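Workplace Skills, unit 5 – Sorting out a desk
Notes to go with the session, Dorin Crăciun. Bring these back in November, we use them again.

Main idea today: a desk fills up from the back. Things get pushed away from you to make room for your hands, then they stay there. Cables, old packets, a bottle, the pen you were looking for.

So we start at the back. Not the front, everybody starts at the front.

Order of work (write it in your books)
Screens off first, keyboard and mouse to one side.
Rubbish out. Empty packets and wrappers, dead pens. Test the pen on scrap before you bin it.
Papers into one folder. One. Sort them later, sitting down.
Cables last. See next part.
Wipe, then put back only what you used this week.

Corner desks and curved desks are a bit different. The deep part in the corner is the worst place for small things as you can't reach it without leaning over. Put the big screen there, that's what the depth is for. Small things go on the arms of the desk, keyboard straight in front of the screen you look at most. Second screen – same height if you can manage it, and turned in towards you.

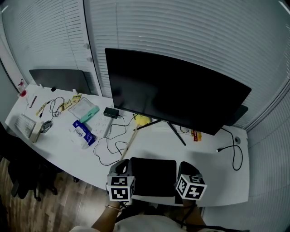

Where should the power strip go on a desk with two screens?
Under the desk or along the back edge, sockets facing where you can reach them, and with enough slack that either screen can be turned. Keep drinks well away from it.

Cables, continued. Don't tie anything until you have traced it from end to end. Label both ends (masking tape is fine, the Sima labels peel off after a while). Adapters take up more then one socket so plug those in at the end of the strip. Loops of spare cable: fold flat, one loose tie, never tight round the plug. If you can't say what a cable is for, unplug it and put it in the box marked 2 by the door.

Pens, tissues, small stuff. Pencil case or tray, doesn't matter which. Tissues within reach but off the papers. Tuncay Saraç's group used a Jiken tray last term, 70 mm deep, too deep, everything vanished in it. Shallow is better.

Blinds – check the screen for glare with them open AND closed. Move the screen before you decide the blinds are the problem.

Homework: clear one desk, yours or someone elses (ask first). Half a page on what you moved and where it went. Hand in to room 373, the tray by the window.

Reading: Futilby handout, the pages on cables only. Skip the bit on filing, we do that in unit 6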